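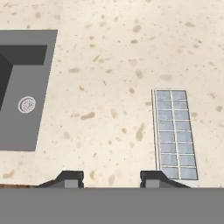 Simulated counter with sink and glass grid panel, gripper fingers open.

Drirnholm Community Workshop - minutes of the January meeting

1. Opening
The meeting was opened at 7 pm. The minutes of the last meeting were accepted with one correction: the hall deposit is $200, not $500.

2. Visit to Prorkent
Three members reported from the open day at Prorkent. The demonstration was made in simulation, with a program called Zollex. Visitors could look along the gripper onto a speckled counter and try to steer it themselves. Our members found the steering harder than expected - the distance to the counter is difficult to judge on a screen. One member asked if the glass panel can be changed for another object. The answer was yes, but it was not shown on the day.

The colour and finish of the counter were much discussed on the way home.

3. Return invitation
It was agreed to invite Prorkent for an evening demonstration in our centre. They need a table, a projector and two power points. Travel costs up to $200 were approved. One member voted against.

4. Other business
Phetsri has sent the quote for the new benches, $3244 with delivery. Decision moved to the next meeting.

Meeting closed at 8.40 pm.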